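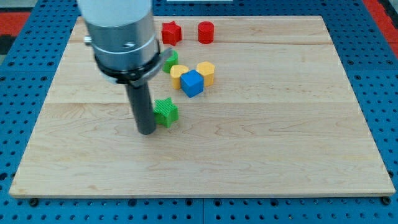
Gun-woo Koo wants it on the record that the stars are always the problem, the ribs hold crud, and could whoever does the check please stop writing "blocks ok" for the whole lot. Fair enough. Longer version this time.

BLOCK AND BOARD CHECK
Firnham play library, shape sets
Date: 2021-05-27
Sets covered: Skulleo shapes, Jullano shapes (mixed tub, see note at bottom)

1. STARS (green, red)
Ribs wiped and brushed: yes. Toothbrush, not the cloth. Cloth skips right over the grooves.
Points chipped or sharp: no chips. One red star feels a little rough on a point, ran a thumbnail over it, didn't catch. Pass, look again next time.
Color coming off on damp white cloth: no
Comment: Gun-woo is right, green ones were gunky. Brushed twice.

2. CYLINDERS (green, red)
Tops flat and smooth: yes
Cracks around rim: none found
Small parts tube: too big to go in, pass. Tried them standing up and sideways.
Comment: these roll. Off the board, off the table, under the radiator. Check under the radiator before you write "missing".

3. HEXAGONS (yellow)
Edges: fine
Stands without rocking: yes on the board. Rocks on the carpet but so does everything
Comment: old sticker residue on one, came off with dish soap. Don't use the orange cleaner on these, it left a smell in March and we had to air the whole tub.

4. CUBES (blue)
Corners: one soft corner, not split. Pass.
Faces clean: yes
Small parts tube: pass
Comment: somebody wrote on a cube in pen. Mostly gone. Leaving it.

5. WOODEN BOARD
Splinters, front edge: none. Run a bare hand along it, both directions, slow.
Splinters, flat part: none
Seams between planks: fingernail test, no lifting. Picked some dried something out of the seam at the far end. Toothpick works.
Rocking: tiny bit at one corner, put the felt pad back on and it quit
Finish: good. Grain makes it hard to spot hairline cracks so tilt it to the window, don't just look straight down
Comment: wipe and dry right away. Do NOT leave the wet cloth sitting on it. Last time there was a ring.

6. TABLE UNDER THE BOARD (blue, with the holes)
Holes clear: mostly. Got crumbs out with the small brush.
Sharp edges on holes: none felt
Wobble: no
Comment: finger check is the one people skip. Smallest finger you've got, see if it sticks. Mine didn't but mine is not a toddler's. Would like the board to stay on top whenever the under-twos are in.

7. TUB AND LID
Lid cracks: yes, hairline near the handle. Taped for now. Needs replacing.
Air holes in lid: open
Label readable: half. Says "HAPES". New label please
Count against card: card says 325 for the whole Hayat cupboard, I got 323. So 2 short. Didn't have time to sort which. Radiator checked.

8. CLEANING
Soap and warm water, rinse, towel, air dry on rack: done
Dried all the way before lid on: yes, around 2 hours
Comment: don't rush the drying, ribs on the stars hold water longer then you think

RESULT: pass, with follow ups

FOLLOW UPS
- new lid (ask Firnham office, they have the order form)
- new label
- find the missing ones or change the card
- rough red star, recheck
- second toothbrush, this one is about done

Note on mixed tub: Skulleo and Jullano shapes are in together and I can't tell them apart anymore, no marks left on most of them. If there's ever a recall on either one we pull the whole tub. Wrote that on the inside of the cupboard door too.

Next check: same as usual, before the morning group. Bring your own gloves, the box is empty.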